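Ticket 276 – Drinks shelf, level 4 kitchenette
Opened by: Wing-yan Peng
Assigned: Nabil Boutros
Status: open
Logged: 16/01/2018

Issue: bottles keep ending up in the wrong row. Restocked this morning, mixed again by lunch. Sugar-free is meant to go left, everything else right.

Tried so far
– relabelled the shelf edge, label fell off
– moved the divider over one slot, no differnce
– asked Lovely if Sandano changed the delivery order. She says no

Nabil: which ones are getting mixed? Need the names off the labels pls, can't match to the order sheet otherwise.

Wing-yan: green one is LINGTEA, zero sugar. Yellow one I couldnt read, print's tiny. 

Nabil: ok, green goes left. Leave yellow out til I check with Hsin-yi. Will bring a new divider up tmrw.

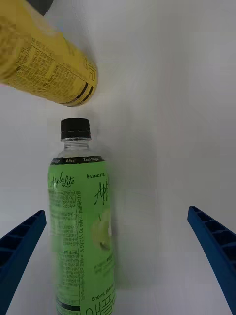 Attachment 1 – green LINGTEA, black cap, and the yellow one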